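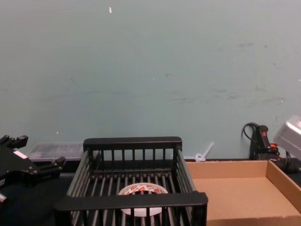 One resident has asked us whether the grey marks that collect on a painted wall behind storage baskets count as damage at the end of a tenancy. They do not, provided the paint is intact. Marks of this kind are treated as ordinary wear, and the cleaning method is set out under question 5.

Gavum Residences > Living Here > Shared Workrooms > Benches and Storage: Frequently Asked Questions

Print this page | E-mail this page

These answers apply to the shared workrooms and hobby benches at Omen Court and Uddin House. They replace the notes issued in March.

1. What may be kept on the bench?

Residents may keep baskets, trays and lidded containers on the bench along the wall side. Loose items must be put away at the end of each session. Each bench space is allotted up to three baskets or boxes in total, whatever their size. Anything over that number should go in the cupboards beneath or be returned to the resident's own unit.

2. Which type of container should be used?

Open slatted baskets are suited to things that are picked up and put back often, such as tape, brushes, cloths and hand tools. Lidded boxes are suited to small parts, including screws, beads, hooks and sewing notions. Clear or frosted plastic is preferred for lidded boxes, as the contents can be checked without opening them. Cardboard cartons are not permitted on benches, though they may be used to carry items in and out.

Residents are welcome to supply their own containers. A limited number are available on loan from the office.

3. Can items be stacked?

Low, flat boxes may be stacked two high. Baskets should not be stacked on top of boxes, and nothing should be stood on the rail of a basket. Small items with narrow ends, such as pencils and knitting needles, can slip through the gaps in a slatted basket and should be kept in a pouch or a solid tray.

4. How close to the wall may containers be placed?

A gap of 20 mm is requested. Baskets with rigid rails rub the paint when they are pulled forward and pushed back, and the marks build up in a band at the height where the items touch. Where the bench is too shallow to allow the gap, the office can supply self-adhesive felt pads for the back corners. Please do not fix pads, hooks or strips to the wall itself.

5. How should scuff marks be removed?

Use a soft cloth, lukewarm water and a small amount of mild dishwashing liquid. Wipe with light pressure, rinse the cloth, wipe again and dry the area. Begin in a spot low on the wall and check that no colour comes away on the cloth.

Abrasive sponges, cream cleansers and solvent sprays must not be used. They leave a shiny patch which shows more plainly than the original mark, particularly on the pale blues and greens. Marks that remain after two attempts should be reported and left alone.

6. What if the paint is chipped?

Chips, flakes and small white spots where the undercoat shows should be reported on Form 1646, available at the office or from the Forms page. Residents are asked not to touch up paint themselves. Wall colours differ between the two buildings, and leftover tins from previous works have not always matched.

Repairs are carried out by our maintenance contractor, Clinumov. Bench contents must be cleared for the length of the affected wall before the contractor attends, and will not be moved by the contractor.

7. How often are the benches cleaned?

Floors and sinks are cleaned by the residence. Bench tops are the responsibility of the residents who use them. Dark bench tops show dust and sawdust readily, and we suggest lifting the baskets and wiping beneath them once a fortnight. Slatted baskets may be rinsed in the laundry trough. They should be fully dry before they go back.

8. Do containers need a label?

Yes. Each container must carry the unit number on the front or the lid. Names are optional. Unlabelled containers are moved to the office shelf and held for one month, after which they are offered to other residents.

9. Are power tools and batteries covered by these rules?

No. Please refer to the separate page, Electrical Items in Shared Rooms. Chargers in particular may not be stored in baskets while connected.

10. Where should further questions be sent?

Written questions may be left at the office at Uddin House or posted to Gavum Residences, Sydney NSW 2000. Replies are normally given in writing.

Page last reviewed: June 2025

Print this page | E-mail this page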